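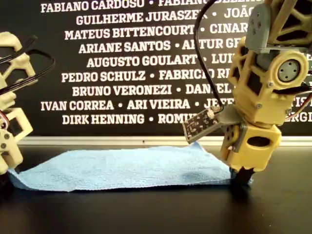
5. Preparing and Mounting a Name Panel

This section covers lettered panels installed with the Naciri rail set. Read section 2 before ordering lettering.

5.1 Preparing the name list

1. Export the names as plain text, one name per line.
2. Check accents and spelling against the signed list. Cut lettering cannot be corrected.
3. Select a separator in the Layout menu. The default is a bullet with one space on each side.
4. Set Break Names to Off if first and last names must stay on the same row.
5. Print a proof at full width and have it approved.

Note: Capitals need more row spacing when the list contains accented letters. Increase the setting by one step.

5.2 Mounting the rails

1. Mark a level line for the lower rail.
2. Drill the holes and insert the supplied Urville anchors.
3. Fasten the lower rail, then the upper rail. Leave the upper screws loose by one turn.
4. Lift the panel into the lower rail and tilt it back until the catch closes.
5. Tighten the upper screws.

CAUTION: Panels wider than 1115 mm must be lifted by two people. Do not hold the panel by the lettering.

5.3 Cleaning

Wait 7 days after installation before cleaning. Use a soft cloth and water. Solvents will lift the edges of the letters.

For replacement catches, see section 7.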